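Small Pink Things: the December gallery
Posted Dec 19, 2020 by Orvokki Karppinen

Quick one, bus in 18 minutes and the kettle's on. The colour page has been stuck on greens since April and I've had enough of greens. So — pink. Small stuff only, things that would fit in a coat pocket. Nothing knitted, nothing edible (the sugar mice get their own page, keep asking and they'll get it slower).

Same rules as ever. Small captions, no filters, no fiddling with the colours afterwards. If a pink comes out a bit orange on your screen then it's a bit orange on mine too. Click through, leave a comment, tell me what you'd call the shade. I'm bad at names. Last time I put "moss" under 40 different things and got told off for it by half of Prellport.

Earbud case, lid up

Pink all the way through, and a darker pink round the rim of the lid. One bud in its place, the other cradle empty and catching the light. Love the paler pink down inside there. Little yellow-green patch on the flat bit, a sticker maybe, or a protective film? Leaving it as a question. Goes nicely with the yellow, anyway.
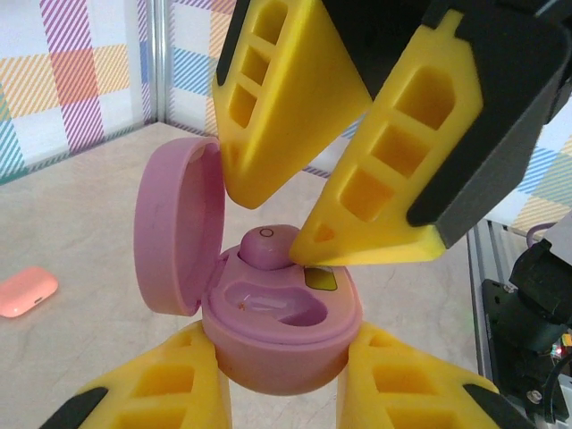

Salmon on marble

Well, marbled. Faint, beigey-grey, you have to look for it. Pale tabletops are the best thing for pinks, I've said so before and will go on saying it. White makes them shout and dark wood makes them go muddy. A smaller pink, more salmon I'd say, up past the middle where the yellow tips meet. Mauve cables either side, which I'm counting as part of the colour scheme. Mauve next to salmon shouldn't work. Does though. Trying it on a cushion next, have the fabric already from Dustby market, just need the zip.

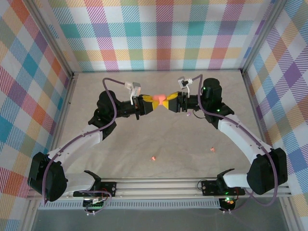 The plaid

Saved for last becuase it's my favourite. Pastel tartan on the walls, pink and magenta and teal and then more or less everything else, all on white with the stripes going diagonal. Coral-pink piece on the left, bit like a flower or a heart, I keep changing my mind. Flat round pink disc near it. Do look for the lavender bead, tiny, out towards the middle. A whole wall of colour behind and it's the bead I go back to.

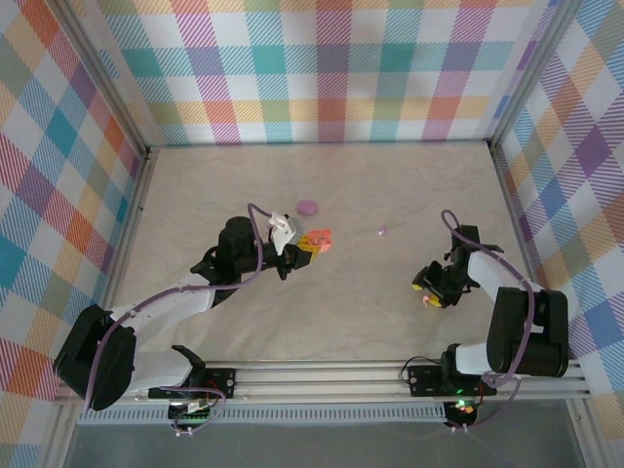
Anyway, shades. Salmon, coral, shell, that sort of musty rose you get on old bathroom tiles — there's no agreement on any of them. The paint card from Brurkent has a coral which is plainly a peach. My mum's sewing box has thread marked salmon that I would call brick. I did start a list once of every pink name I came across and gave up at 100, half of them were flowers I'd never seen and had to look up.

If you've got a good one send it in. Just the name and where you found it, no attachments please, the inbox is full again. Comments are open till the new year and then I'm shutting them for a bit as I did last winter, too many adverts getting through.

Next gallery is either blues or buttons. Leaning buttons. There's a biscuit tin of them on the stairs waiting to be sorted and I've already triped over it twice.

Right, coat on. O.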